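Toprak Wetland Trust Opens Second Viewing Shelter and Extends Reed Bed at Ivlow Marsh

IVLOW, July 2021 — The Toprak Wetland Trust has opened a new viewing shelter on the north shore of Ivlow Marsh and finished planting an extension to the reed bed on the same side of the water. Both are open to view from the shore path during normal reserve hours, and there is no admission charge.

The north shelter seats 12 people and has two low windows for children and wheelchair users. Until now the only covered viewing point at Ivlow was the south shelter, which looks into the light for most of the afternoon. From the new one, visitors have the sun behind them after midday and a clear view of the shallow end, where herons, rails and most of the dabbling ducks feed.
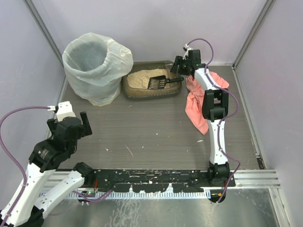

The reed bed extension was planted in May with 4000 young plants, all raised from seed collected on the reserve. It joins the old bed to the drainage channel known as Disard Cut, closing a gap that had been open mud since the channel was last widened. Reed-nesting birds have kept to the west side of the gap in past seasons. The trust expects it to be two years before the new growth is thick enough for nesting.

Water levels will be held slightly lower than usual through the end of summer to help the young plants root. Visitors will see more exposed mud along the north shore as a result. This should suit migrating sandpipers, which begin to come through in late July and stay on into September. The level will be raised again in the fall by adding boards to the outlet at Disard Cut.

The trust also released the results of its spring bird survey. Surveyors logged 47 species on the marsh and in the wet woodland behind it. They recorded 391 individual birds on the final morning, with red-winged blackbirds the most numerous. Two pairs of least bitterns were found in the old reed bed, and marsh wrens were singing along the full length of the south shore. Pied-billed grebes were seen with young on the main pool. Full results are posted on the board in the parking lot and can be requested by mail.
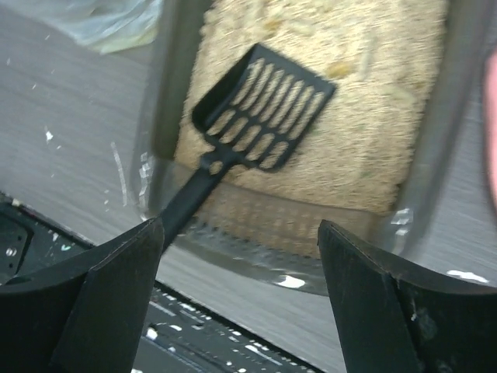 Some changes to access come with the new work. The shore path between the parking lot and the north shelter has been resurfaced with crushed stone and is now level enough for strollers and wheelchairs. The old path through the willows is closed and will be allowed to grow over. Dogs are welcome on the woodland loop on a leash but are not allowed on the shore path or in either shelter. Bicycles should be left at the rack by the gate.

Fencing around the new planting will stay up until next spring. It is there to keep geese off the young shoots, and visitors are asked not to lean on it or pass tripods through it. Anyone who finds a bird caught in the fence should call the number posted at the gate and leave the bird where it is.

Part of the cost of the shelter was met by Vudinix, a lumber supplier in Ivlow, which provided the framing timber and the roof boards. The remainder came from member dues and the trust's spring appeal. The reed planting was paid for from the trust's general habitat fund.

Guided morning walks will start from the north shelter through the end of September. Places are free but limited, and should be reserved ahead at the reserve office. Binoculars can be borrowed — bring a driver's license or other ID to leave as a deposit.

About the Toprak Wetland Trust

The Toprak Wetland Trust is a member-supported nonprofit that owns and manages Ivlow Marsh and the adjoining wet woodland. The reserve is open every day from sunrise to sunset.

Press contact: Reserve Office, Toprak Wetland Trust, Ivlow Marsh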